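Domestic Interiors and Storage, Short Course
Handout 4: The Tall Compartment
Graltia Adult Learning, January
By the course tutor

Print this page | E-mail this page

Welcome back! Last time we did drawers, and I know some of you went home and emptied every one you own. This week we turn upright. The tall, narrow cupboard is my favourite piece of storage in any house, and it is also the one most often wasted. Bring your tape measure, your sketch of the cupboard you have picked for your project, and the Handout 3 worksheet if you still have it.

1. What we mean by a tall compartment

A tall compartment is any upright space with two sides, a back and an open or doored front, where the height is a good deal more than the width. Wardrobe ends, hall cupboards, the slot beside a boiler and the locker type you get at swimming baths all count. For our exercises we use a width of 450 mm and a height of 2,000 mm. Your own will differ, so write your figures next to mine and work from those.

The whole trick is to think in zones, working from the top down:

Upper zone - hooks, or a short rail. Things that hang.
Middle zone - the drop. Air, mostly! It belongs to whatever is hanging above it.
Lower zone - a shelf, a bin or a basket. Things that fold, roll or get thrown in.

Beginners nearly always want to fill the middle zone with another shelf. Please try it on paper first and see what happens to your long garments.

2. Hooks or a rail?

A rail suits a row of similar things, such as shirts. It needs enough depth for a hanger to sit front to back, and many of the cupboards you have measured are too shallow for that. Hooks on the back wall let a hanger lie flat, or nearly flat, and they cope with very different shapes side by side: a robe, a bag, an umbrella, a dog lead.

Double-pronged hooks are lovely things. You can put a hanger on one prong and a loop on the other, and both stay easy to reach. The Stamelier pair in our sample box is worth handling before you buy anything. Feel how the prongs curve up at the ends, and then compare it with the plain Ikeda peg, where a heavy loop can creep forward.

Some points from last term's discussion, still good:

- Set hooks by the longest thing you own, then check the shortest person in the house can reach them.
- Two hooks on one wall needn't be level. A step between them can keep bulky shoulders apart.
- A small extra hook lower down is very handy for belts and wash bags.
- Screw into something solid. A wet bath towel weighs far more than you expect.

3. Hanging thick cloth

Terry cloth is where this gets interesting. It is all loops, it holds a great deal of water, and it dries slowly wherever it is bunched up. Hung from its collar loop, a robe closes in on itself. Spread over the shoulders of a hanger it opens out into long folds and the air can get between them, so for anything thick I am a hanger person through and through. 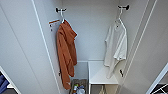

Fig. 1. Orange terry on a white plastic hanger, back-wall hook. Note the drop.

Look at how far the cloth comes down in Fig. 1: its lower end hangs past the top of the storage bin. Now go back to your sketch and draw in your own longest item to scale. Does it clear the lower zone? If it doesn't, you have a few choices. You can raise the hook, swap the bin for a lower one, move the bin to one side, or decide that you can live with the overlap. Plenty of people can, and for a dry garment it does no harm at all. For damp things I would want a clear gap underneath.

Colour is worth a word too. Pale interiors are a gift in a deep, narrow space because they bounce what light there is, and a single strong colour against them is found in a second. We shall come back to this in Handout 6 (the Bestberg swatch cards are on order).

4. Exercise, in pairs

Allow 7 minutes for each half, then swap.

a) Draw your compartment from the front, at 1:10. Mark the three zones.
b) Place two hooks. Write the height of each beside it.
c) Add one long hanging item and one container. Shade any overlap.
d) Pass the drawing to your partner, who adds one more item that has to fit. Wellington boots are a popular and rather cruel choice.

5. For next time

Empty your real compartment, wipe it down, and put back only what you drew. Live with it until we meet and jot down anything that annoyed you. Those notes are gold, so do bring them, however scruffy.

Handout 5 covers doors and what can go on the back of them.

Print this page | E-mail this page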